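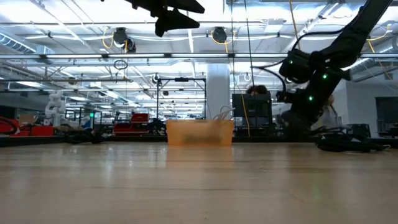

Workshop notebook > Benches and Storage > Cables

November, started writing this just after 4 pm with a mug of tea

Right, the cables. I said I'd do them at the start of term and then again after the open evening, and I've finally made a dent, so I'm putting it all down while I still remember which bag is which. Mareike, most of this is for you as you're on the bench after me. Everybody else can skip to the bit about labels!

The orange bin is still the bin for thin leads. It lives at the back edge of the long table, a bit right of the middle, and I'd like it to stay there for now, where you can reach it from either end. The pale pinkish ones are looping up over the rim again. They're springy little so-and-sos and they don't want to lie down in anything with upright sides. I've tried coiling them small (they ping open), coiling them big (they don't fit) and doing them in a figure of eight with a twist of garden wire, and that last one is the best so far. If you've got the patience, figure of eight, one twist, not too tight. Then lay them in flat and put something with a bit of weight on top.

I do like that you can half see through the bin, by the way. You get a sort of dark smudge through the front and at least you know there's something down the bottom. Žydrūnas wanted solid grey tubs from Voretti all along the back because they stack. They do stack, and they looked very smart in the catalogue, but you can't tell a full one from an empty one without getting up. We had words. Friendly ones.

Black cables next, and this is where I've been less heroic. There's a tangle at the right-hand end of the table and another heap over at the back on the left, which has some dark odds and ends mixed up in it. I'd like to treat those as two separate jobs, please don't merge them! The right-hand one I think is nearly all leads and I reckon it's an hour with the radio on. The left-hand one wants a proper sort, with a tray for the bits, and I'd do it sitting down.

How I've been going about it, for what it's worth:

Find a loose end and follow it. Don't pull. I know everyone knows this and everyone pulls, me included. If it disappears under something, go and get the other end and work from there. Once a lead is free, run it through your fingers from plug to plug with your eyes shut, and you'll feel a nick or a flat spot long before you see it. Anything that feels wrong goes to Rachid's shelf with a knot of red wool round it. He's got the tester and he quite enjoys it. Don't put it back "just for now", I did that in the summer and spent a whole morning blaming a perfectly good power supply.

Labels. Nafula brought in a roll of the Petchrat cloth ones, 1000 on the roll, so we can stop being mean with them. They wrap round and stick to themselves and you can write on them with biro. The old paper ones went furry after a few weeks and left gum all over the place. I'm writing length first and then what's on each end, same both ends of the lead, facing so you can read it with the plug in your left hand. I got through 48 labels this afternoon and my handwriting was going by the finish, so if one looks like it says "goat" it says "good".

The stocklist on Prokgate is a mess and I've only made it slightly better. Entry 2591 says "misc leads, various", which could be anything in the building. I've left it open and added a note. Emmanuel thinks we should bin the whole list and start again with only what's in our hands, and the more I look at it the more I agree with him, but that's a decision for a morning when I've had some sleep.

Bits about the table while I'm here. The top's still got a lovely shine on it and I'd like to keep it that way, so coils get lifted, not dragged. A metal plug end will leave a line and you'll see it every time the light hits. Use a soft cloth with hardly any water, along the boards and not across. I had the Fukness spray out last month and it left it tacky for days, so that's gone in the cupboard under the sink and can stay there as far as I'm concerned.

The red containers over at the back left I haven't gone into. There's a hose lying across one and I don't know who put it there or whether it's wanted, so could its owner own up? Same goes for the cardboard box by them. If it's empty I'd love it for offcuts of foam.

Shopping, when someone's next going: 16 reusable hook and loop ties (the wide sort, the skinny ones give up), one more see-through bin like the orange one but longer, any colour, and biros, because they walk.

I did wonder about hooks on the wall for the long leads. I measured up and then couldn't find the pencil to write it down, so I'll have to measure again. Mareike, if you get there first, leave enough drop that the ends don't sit on the floor.

Tea's cold. Packing up now, wool is in the top drawer with the labels, tester's on charge.

3 comments | 5 shares

We use cookies to remember your settings on this site. Accept all | Manage choices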